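Court Interpreters in Werkley County Get a Raise, and I Have Some Thoughts

I was halfway through my second coffee when the email landed, and I'll admit I read it twice before I let myself get excited. Werkley County is raising its hourly rate for freelance court interpreters for the first time in 16 years! The new rate kicks in this December, and it covers everyone on the county roster, certified or provisional, in every language they call us in for.

If you don't work in this corner of the language business, that might not sound like much. But I've been on that roster for a long stretch now (Spanish and Portuguese, mostly family court and traffic), and I can tell you the pay has been the number one topic of hallway conversation for as long as I've been sitting on those hallway benches. People left over it. Good people. Our only Estonian interpreter, Laine Ots, quit taking county work two summers ago and moved over to medical calls. She told me this morning that she's thinking about coming back.

"I liked court," she said when I got her on the phone. "I liked the judges, I even liked the waiting. I just couldn't make the gas money work."

So what changed? Mostly, the county ran out of interpreters. The clerk's office put out a short report this fall, and it says 407 hearings had to be postponed last year when there was no one available in the right language. Now picture what a postponed hearing means. A lawyer drove in for it, a deputy was on duty for it, somebody took an unpaid morning off work and lined up a sitter, and then they all got told to come back in a month. I've been in the room for a few of those, hired for one case while the case right before mine fell apart for lack of a Karen or a Pashto speaker, and it's a rotten feeling.

The report also says there are 196 names on the roster, which made me laugh out loud. On paper, sure. I'd love to know how many of those folks still pick up the phone. Jianguo Fu, who handles a good share of the Mandarin and Cantonese assignments and has been pushing for this raise in one meeting after another, thinks the list hasn't been cleaned up in years.

"There are people on there who moved out of state," he told me. "There's one who retired before I started." 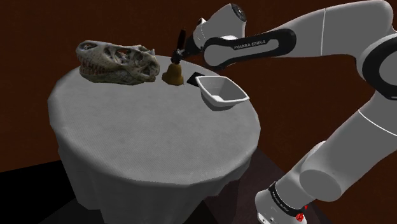
Jianguo was careful not to oversell the news, and I think he's right. The raise is 20 percent. That's real money, and I'm not turning it down, but it still leaves us behind what Bustow County pays right across the river, and Bustow also covers mileage and parking. Werkley covers neither. The courthouse garage went up again this spring, too, so on a short traffic docket I'm handing a nice slice of my fee to a machine with a broken receipt printer. (Ask me how I document that at tax time. Or please don't.)

There's another piece tucked into the plan that has gotten less attention, and it's the one I'd keep an eye on. Starting in January, arraignments and other short hearings can be interpreted remotely through a video service called Aler. The county says it'll be used for languages that are hard to find locally, and that in-person interpreters will still get first call for everything else. I hope that holds up. I've done remote work and it's fine for a ten-minute scheduling matter with a decent connection. It's a whole lot less fine when a witness is crying, two attorneys are talking over each other and the microphone is sitting next to somebody's box of files.

I asked the clerk's office who decides whether a hearing counts as short. The answer I got back was that guidelines are being drafted. I asked if working interpreters would get to read the draft before it's final, and I haven't heard back on that one yet. I'll follow up, you know me.

The cancellation policy is getting a touch-up as well, and this part I'm happy about with no grumbling at all. Right now, if a case settles the night before, we get nothing, even if we turned down a full day somewhere else to keep the slot open. Under the new rules, anything canceled after noon the day before gets paid at the two-hour minimum. Translators who work on documents have had kill fees in their contracts forever, and it's about time the spoken side caught up.

Newer folks should know that provisional interpreters have to get through the ethics class again to qualify for the new rate, even if you took it already. It's one evening, it's free, and it's held upstairs in the courthouse annex. I took it last year to keep a friend company and the section on sight translation was better than I expected. Bring a sweater, the heat up there goes off at five.

To get the new rate you also have to send in a fresh vendor form. The old one doesn't carry over, and Jianguo says a couple of people have had theirs kicked back already for using the old tax page. The current version is at the clerk's front window, or you can ask for it by email.

Laine says she's filling hers out this week. She wants to see the remote guidelines before she commits to anything more than a day or two a month, and she's asked the county whether she can count the hours she's been putting in at the hospital toward her renewal credits. They told her maybe.

I'll post the guidelines here when they come out. If you've already worked a hearing over Aler in another county, send me a note and tell me how it went, especially how the sound was and whether you could get a private line to the attorney and client.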